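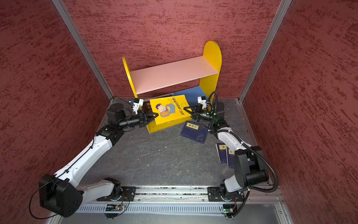 Shamim Jatoi wrote after the August open day that the shelf task held visitors longer than anything else on the floor, and that most of their questions were about why two arms were needed for a job a person does with one hand. The remark has been taken into account in the guidance below, which is intended for staff who will present the book-shelving station at Wanon to visiting groups.

How to Present the Book-Shelving Demonstration

Before the group arrives

1. Switch on the station at least one half hour before the first visit. Both arms must complete their homing routine with nothing on the shelf.

2. Place the small two-tier bookshelf against the back wall. It does not need to stand perfectly straight. The Surko program finds the shelf at the beginning of each run, and a slight angle gives visitors a fairer idea of what the system can handle.

3. Set out the books. Use paperbacks of different sizes and leave several on the floor of the workspace. Keep the upper board clear at the start.

4. Open the run log on the presenter's screen and confirm that the last entry is closed. The station has logged 1434 runs to date, and visitors often ask to see the list.

During the demonstration

5. Limit each group to the number of people who can stand behind the marked line. Ask them to leave bags at the Orakzai desk.

6. Begin with a short introduction of no more than 300 words. State what the arms will do and how the run will end. Do not describe the software at this point.

7. Start the run and remain silent for the first book. Visitors notice more when they are not being spoken to.

8. When a book lies flat and projects over the front of the shelf, point out that both grippers come to it from opposite sides. A flat paperback offers very little to hold, and a single gripper may push it away or bend the cover. This is the best moment to answer the question about two arms.

9. Draw attention to the camera mount above each gripper. Explain that the view from the wrist is used for the last part of the approach, when the fingers are close to the book.

10. If a book is dropped, let the program continue. Press the stop button only if a book is caught between an arm and the shelf, or if a visitor crosses the line.

Questions

Answers should be brief and should not promise future abilities. Questions about price or delivery go to the Flikis office. If a visitor asks whether the arms can read the titles, the correct answer is that the present program treats every cover alike and does not sort by author or subject.

After the last group

Return both arms to the rest position before reaching into the workspace. Remove the books and check their corners for wear. Sweep the floor and brush out the grooves of the front rail, where crumbs of paper and other debris tend to collect. Enter the number of runs, any stops, and the name of the presenter in the log. Book sets are replaced after 1000 runs or when a spine splits, whichever comes first.

Requests for additional visit times should be sent to extension 624.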